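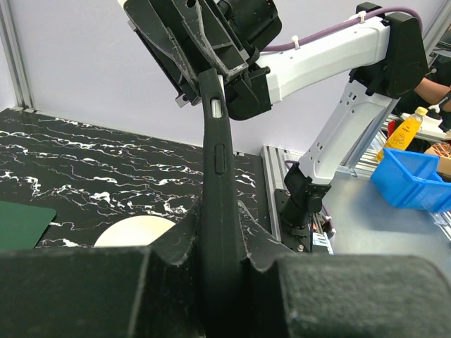 Phone cases and too many bowls

Quick one tonight, I have 65 tabs open and a pot on the stove. The plan for the week was: sort the dishes, sort out the phone case thing, stop buying plates. Two out of three. You can guess.

Phone first. I've been through a lot of cases. The clear ones go yellow, the wallet one made me look like my uncle, and the hard shell from Darkico cracked at the corner the second time it met the kitchen floor. So now it's plain black rubber. Boring. Love it. The side button is covered so crumbs stay out, mostly, and there's a gap higher up for the little switch. That gap is where flour gets in. Toothpick, go gently, done.

Things I want from a case, in case anyone asks (nobody has):

Grippy. I cook with the recipe on the screen and my hands are a mess.
A lip around the glass so I can put it face down without wincing.
Comes off without losing a nail.
No glitter. Never again.

Rinse the case in warm soapy water, phone out of it obviously, and let it dry all the way before you put it back. I leave mine overnight on the rack with the mugs.

OK dishes.

The cupboard at the Wadby place is 2 shelves and one of them leans. Everything was stacked in whatever order it came out of the dishwasher, so to get at a bowl you had to move five plates and a colander. I pulled the whole lot out and made groups. Small stuff went on the green mat at the back - the blue cup, the yellow square dish with the cartoon in it, the orangey red bowl, the two pale ones. Big stuff stayed in front, the pink wavy plate and the big white bowl. Once it's all out on a table you see what you really use and what you've been dusting.

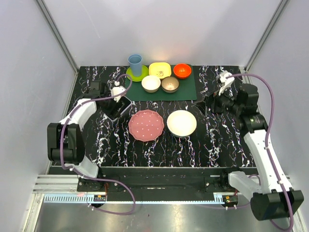
Araba Appiah told me I was doing it backwards, that you sort by meal and forget about size, so breakfast things live together and the cupboard runs like a day. I said that sounds exhausting. She said so does moving five plates to get to your cereal. Fair.

So I tried it her way for the morning stuff only. Cup, small bowl, small plate, all on the low shelf. It works, I'm annoyed to say. Dinner things are still by size becuase I am stubborn and the big bowl doesn't fit anywhere else anyway.

The pink polka dot plate stays. It's no good for soup, no good for stacking, the wavy edge catches on everything. It has survived 8 years of me and I'm not about to put it in the donation box now. Toast looks nice on it. 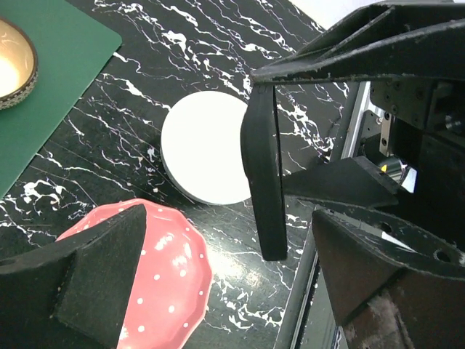 Esi Kwofie

May 3, 2019

Adding a bit more now that the pot is off the stove. Couple of small things I forgot.

A mat under the dishes is worth it. Less clatter, and when you need the table back you do the mat first and then the rest, so it feels like less of a job. Mine gets a wipe with dish soap and a hang over the chair.

And don't keep the phone next to the sink while you do any of this. I know. I do it too. Pick a spot at the far end of the table and make that the phone spot.
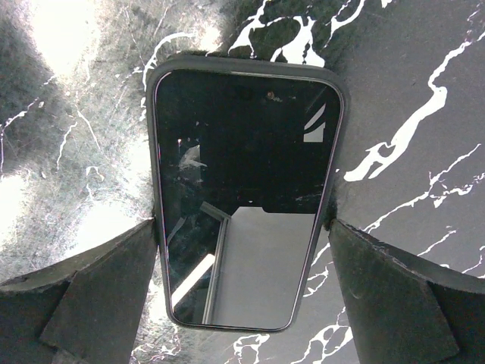

Screen off helps as well, or I'm reading messages with a plate in one hand and then it's an hour later. I gave myself one rule, no phone till the last bowl is in, and I kept it right up to the last three bowls.

Still to do: the mug shelf, the drawer with all the lids (dont ask), and taking the extra plates over to Etornam's before June. If anybody wants a stack of side plates with a chip or two, leave a comment and I'll put them in a box for you.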